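Zurkside brings its breakfast table range to Lebrun stores

27th September

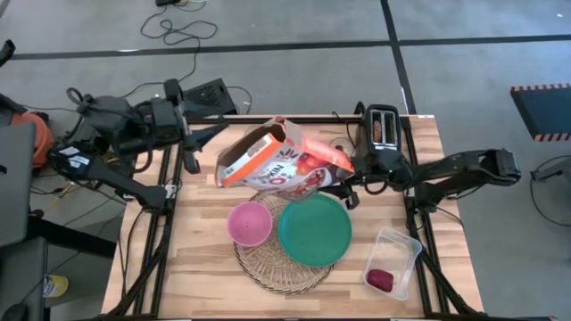
Zurkside, the maker of tableware for family homes, announces that its breakfast collection Tindis will be sold in all 20 Lebrun stores. The collection has 4 pieces: a deep round bowl in pink, a large plate with a raised rim in green, a cup, and a round woven placemat in a natural tan color.

Tindis was made for the first meal of the day, when cereal, toast and milk are on the table together and everybody is in a hurry. Before the final shapes were chosen, Zurkside asked 174 households to use the bowl and the plate during one month. Many of them wished for a deeper bowl, and the rim of the plate was made higher so that toast crumbs stay on it – parents with small children asked for this most often.

The colors can be mixed freely. Every piece is sold alone, and a set for one person is also offered in a simple cardboard box.

In the first delivery, Lebrun receives 2,759 sets. A second delivery is planned for December, together with a smaller bowl for children. The placemats are packed at the Zurkside warehouse in Surkden, where customers can also order missing or damaged pieces.

Stores and journalists who want to receive samples can write to the Zurkside press office.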